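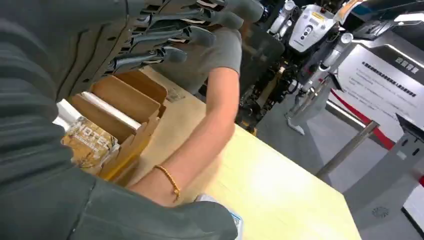 Robot hand learns when to let go by watching its own wrist

31 August 2019

Picking things up gets most of the attention in robotics. Putting them down is a harder problem than it looks, and a small team at the Elano lab has just shared a neat way to tackle it: let the hand learn from what its wrist camera sees in the moments before and after each release.

The method is called Boller, and it works on a multi-fingered hand without any touch sensors in the fingertips. A camera near the wrist looks out past the fingers, and the software learns to judge from that view alone whether an object is properly supported. If it is, the fingers open. If it isn't, the hand holds on, shifts a little and checks again.

"People do this without thinking, and it's lovely to see a machine start to get the feel of it," said Shiuli Miah, who leads the project. "The first time it paused over a box, moved over and then let go, the whole room cheered!"

Boxes with compartments turned out to be a great training ground. The walls hide part of the object, the openings are tight, and see-through packaging throws reflections all over the place, so the camera rarely gets a clean look.
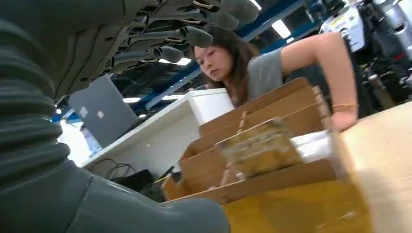 Work at a crate with dividers, with a clear plastic container in the middle.

The team trained the system on 300 short demonstrations, 32 of them deliberate mistakes. Those bad examples (objects left leaning on a divider, or let go too high) mattered far more than anyone expected. When they were taken out of the training set, failed releases went up from 2 in every hundred tries to 6.

Tharushi Ranasinghe, who wrote most of the learning code, first tried the idea in February with a plain two-finger gripper. Moving to a full hand meant starting over on much of it, because the fingers keep getting in the way of the camera. Her fix was to treat the fingers as useful information. How they bend and what they cover up both tell the system something about the grip.

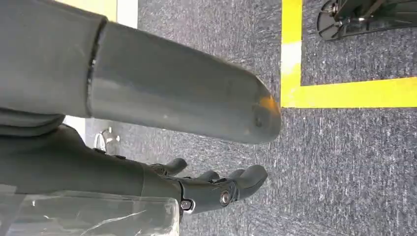 Next up is the view downward, where a hand hangs low and the camera sees mostly floor. Carpet patterns and strips of bright tape can confuse the system, and Ranasinghe wants it to learn which edges belong to an object and which are only markings. Early tests look promising, though glossy plastic film still trips it up now and then.

The group plans to release its training data along with a write-up of the failed attempts.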